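The league calendar and what it does to the rest of us

The Clullance regional basketball league put out its new schedule on 16th May, and I have been reading it most evenings with a pencil. I follow the league as a season ticket holder and I keep the book for a youth team that shares the same gym, so the dates matter to me twice over.

The short version is that the season moves forward by three weeks and loses its winter break. Last year the teams stopped for twelve days in February. This year they play straight through. The league office says the gym owners asked for it, which may well be true. The Zuccaro Center has a trade fair in the spring and wants the floor back before then.

I don't mind the early start. I do mind the February stretch. Orkosa has five games in eleven days, four of them away, and the longest bus ride comes between the third and the fourth. Guido Fabbri, who coached Orkosa before he moved over to the youth side, told me he would have thrown out two practices a week to get through that. His view is that tired teams foul more and the games get longer and worse. I looked through my old scorebooks and I think he is right, although my scorebooks are not a study of anything.

The other thing is the roster rule. Teams may now carry two extra players, but only the usual number can dress for a game. That helps with injuries. It doesn't help with travel, as most of these clubs can't afford two more seats and two more hotel beds. Climasix, who sponsor three of the eight teams, have said nothing about paying for it. I expect the bigger clubs will use the rule and the smaller ones will go on as before.

Season tickets are 444 dollars for the lower seats and 699 for the pair with parking. I have the single and will keep it. The parking deal only makes sense if you drive to every game, and with the new dates I already know I will miss at least three. The upper section is still general admission and still the best place to watch a zone defense, if you can stand the heater noise.

For the youth team, the new dates push us out of the gym on two of our regular evenings. We have been offered the old hall on the other side of the parking lot. The floor is fine. The baskets are fixed at full height, and that's hard on the younger kids. I have asked for the portable ones to be moved over and am waiting to hear.

The pregame breakfast stays where it is. We had 80 people at the last one and the plan is to do the same again before the opener, with eggs, toast and coffee, and no pancakes this time — the griddle takes too long to clean before tipoff.
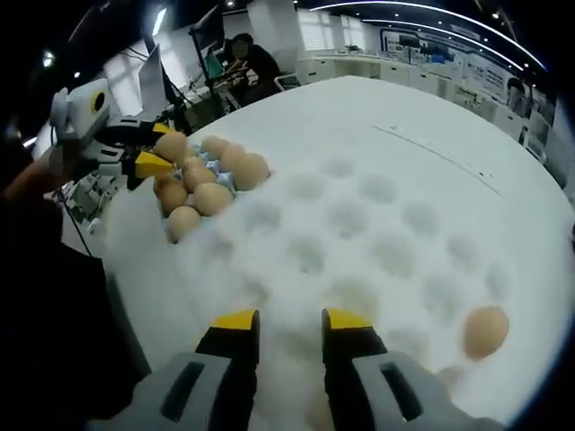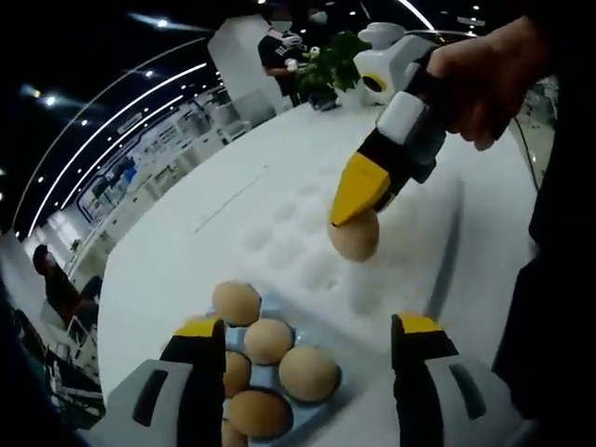 Back to the schedule. There is one change I like without any reservations, and it's the rule on makeup games. In the past a snowed-out game could be put anywhere, and twice we ended up with a makeup on the same night as a playoff game. Now each team has two open dates set aside. If the dates aren't used, the gym goes back to the public for open run. I would have liked to see that years ago.

The playoffs are the same as before: top four, best of three, higher seed at home for the first and third. I still think a single final at Zuccaro would draw better, but the clubs voted for the home gate and I can see why they did. A full house at Orkosa pays for a good part of the next year's travel.

I'll put my marked-up copy of the schedule on the board by the ticket window once I've fixed the two places where I wrote the wrong tip time. If you have the printed version from the league, check the last page. The away game at Clullance is listed at both six and seven, and the office told me seven is correct.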